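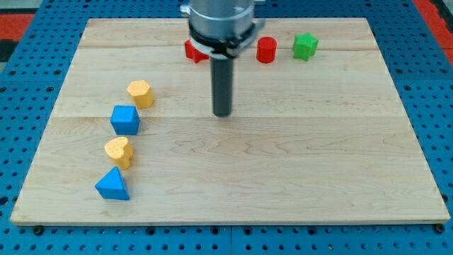 Drava Elementary changes kindergarten enrollment and first-week schedule

Drava Elementary School will move kindergarten enrollment to a single online form this spring and will bring new students in over a staggered first week, the school said in a notice to families in April.

The form replaces the paper packet that parents previously collected from the front office. It asks for proof of address, a birth certificate or equivalent record, immunization records, and the name of any preschool or daycare the child has attended. Documents can be uploaded as scans or phone photos. Families without internet access can complete the form at the office between 8:30 a.m. and 3 p.m. on school days.

The school has 70 kindergarten places for the coming year, divided among four classes. Children who live inside the attendance zone and whose forms are complete by the end of May will be placed first. Remaining places go to siblings of current students who live outside the zone, then to other applicants in the order their forms were received. A form with a missing document keeps its original submission time for 11 school days. After that it is treated as a new application from the date the document arrives.

The attendance zone is unchanged on its north and west sides. On the east side, the line now follows Vidal Avenue as far as the rail crossing, which places the Bavero apartments inside the Drava zone for the first time. Children in those apartments who already attend Erance Elementary may stay there through fifth grade, and their younger siblings may apply to either school. A transfer request is needed only if a family wants to move a child who is already enrolled.

Under the new schedule, each kindergarten class will be split into two groups for the first two days. The first group attends on day one and the second on day two, from 8:15 a.m. to noon. All children attend on day three, also until noon. Full days, ending at 2:50 p.m., begin on day four. Group assignments will be mailed in August along with the teacher's name and room number. Siblings entering kindergarten together will be assigned to the same group unless the family asks otherwise.

Parents may walk children to the classroom door during the first three days. From day four, children will be met by staff at the east entrance. The school asks that drop-offs by car use the Vidal Avenue loop and that drivers stay in their vehicles while in the loop. Parking for parents who wish to walk in is available on the lower lot until 8:30 a.m.

Bus service for kindergarten starts on day four - there are no kindergarten buses on the half days. An adult named on the transportation card must be at the stop in the afternoon. If no named adult is present, the child is returned to school and the office calls the contacts listed on the form.

Each child will also be invited to a 20-minute visit in June. Staff will look at speech, pencil grip, counting and letter recognition, and parents will fill out a short questionnaire on sleep, toileting, allergies and languages spoken at home. Results are used to balance the classes and do not affect admission. Families who miss the June visit can book a time in August.

The changes apply to a school of 540 students. The school has set aside $4000 for translation of the form and for interpreters at the June visits. Families who need an interpreter should mark the language on the first page of the form.

Before- and after-school care is handled separately. Enrollment in kindergarten does not reserve a care place, and the application for care opens in July. Breakfast is served from 7:45 a.m. and is open to kindergarten students from day four.

The form is linked from the Drava Elementary home page under "New families." Confirmation is sent by email at the time of submission, and placement letters go out in June.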